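Best way to quiet a hollow-sounding floor in a rented ground floor unit?

Posted by Malachy Fahy, May 13, 2024

Hi all, long time reader, first time asking. My sister and I took over a small ground floor unit in Minden last August. She teaches dance fitness in the evenings and I use the place during the day for my own work. We love it but the floor is driving us both up the wall. Every footstep sounds like somebody knocking on a door, and when she has a full class going the people next door can hear the beat of it through the wall (they've been very nice, but I can tell the niceness has a limit).

The lease says we can't glue or nail anything down. I've been looking at a roll-out underlay from a place called Flekerton with a floating floor on top, and the quote came to more than $4000, which made me laugh out loud in the store. There's also a cheaper route, just thick rubber tiles from the farm supply, 280 square feet of them, which would cover the part where she teaches and leave the rest bare.

Has anybody lived with the rubber tiles? Do they stink? Do they creep apart when people are jumping around? And is it even the floor I should be fixing, or the wall? My brother-in-law says it's the wall, but he says that about everything. 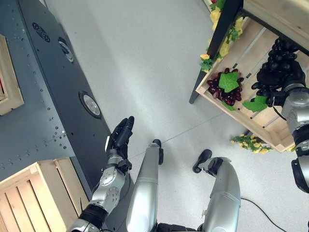
Looking down, left arm up and both legs out in front.

I should add that there's no basement that I know of. When I stomp near the back door it sounds duller than it does in the middle of the room. No idea if that means anything.

Thanks in advance!

Ilham Soliman

Oh boy, I went through this exact thing with my garage gym, so settle in.

First, don't buy anything yet. Borrow one tile or a chunk of old horse mat, put it down in the loudest spot and have your sister jump on it while you stand outside with the neighbor's door open. Do it again without the mat. It takes ten minutes and it told me more than all the reading I did. In my case the mat killed the slap of the shoes but the low thump was still there, and it's the low thump that neighbors hate.

If the thump is your problem you want thickness and something soft under something stiff. I ended up with 2 layers of plywood screwed to each other (not to the floor, so it should be okay with your lease, but ask) sitting on foam strips. The layers run crosswise so the seams don't line up. Leave a gap at the walls! I pushed mine tight against the drywall the first time and it carried the noise right into the studs, and I had to pull the whole edge back up and trim it on a Sunday with a borrowed saw.

On the smell — yes, farm mats stink. Mine sat in the driveway for two weeks and got hosed off with dish soap a few times and then they were fine. They do creep a little, mostly at the corners. The interlocking ones creep less but the teeth collect dirt like you wouldn't believe.

Also move the speaker off the floor. Put it on a stand, or on a folded towel if you don't have one. I'd do that tonight, it's free.

Fahmy

rubber tiles are ok. get the thick ones. the thin ones are a waste of money

Stestance

I'd go the other way from Ilham and look at what's under there before spending on plywood. A duller sound by the back door could mean that part sits on solid concrete and the middle has wood framing with air below it. If there's a vent on the outside wall near the ground, you probably have a crawl space, and then it's worth talking to the landlord, who might put insulation between the joists at their own cost. Mine did after I'd asked a couple of times in writing. It took a while, and the room wasn't silent afterward, but the hollow knock was gone and my feet were warmer too.

Your brother-in-law may be partly right, by the way. Check for outlets that sit back to back with the neighbor's. I sealed two of those with putty pads and I could no longer follow the plot of their TV shows. Won't help with jumping though.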